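Resources > Classroom Technology > Software Reviews

Home Programs Reviews Loan Library Contact

Morko Kitchen Pack for Student Robotics Clubs

The Storner Schools Robotics Program evaluates software and equipment before recommending it to member clubs. This review covers the Morko Kitchen Pack, a set of simulated household tasks for a two-armed robot. The Grindgate club used it on Monday afternoons throughout the spring term, alongside its regular competition work.

The pack installs on standard school computers. On machines purchased in 2020, installation took roughly 2 hours, most of it spent downloading textures and object files. Release 2106 was used throughout. Earlier releases store saved tasks in a different format, and clubs with existing work should export it before upgrading.

Students begin with supplied exercises and then write their own. A task consists of a starting layout, a goal and a time limit, and all of these may be edited in a plain text file. The Grindgate students chose a transfer exercise between a plate and a frying pan as their term project, and divided into one group for arm control and another for scoring.

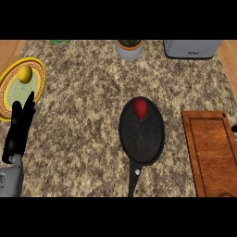 Urbańczyk, whose club adopted the pack a term earlier, wrote in response to a draft of this review that the scoring tools deserved more attention than the arm controls, and that beginners should be made to write the scoring rule first. The Grindgate club had worked in the opposite order and lost several sessions to disagreements over whether an object resting against the rim of a pan should count as placed. We have adopted the suggestion in our guidance to clubs.

Control of the multi-fingered hands is the strongest part of the pack. Each finger can be commanded separately or through a set of grouped grasps, and students moved from the second method to the first without assistance. Contact with rounded objects is handled less well. Small items sometimes slide when released, and the friction setting is applied to the whole layout, so a correction for one object disturbs the others.

The printed manual runs to 103 pages and is clearly written, although its chapter on camera placement describes menus that no longer exist. Error messages are short and give line numbers. There is no automatic saving.

The pack does not replace work with physical equipment. Students who had practiced only in simulation needed additional supervision when they moved to the club's own arm, particularly with speed limits and the emergency stop.

Recommended for clubs with at least one term of programming experience. Copies may be borrowed through the loan library for one term, with renewal subject to demand.

Related Items
Loan Library: Terms for Member Clubs
Writing a Scoring Rule: Notes for Club Advisers
Emergency Stop Procedures for Small Arms
Grindgate Spring Term Report

Previous Next Back to Reviews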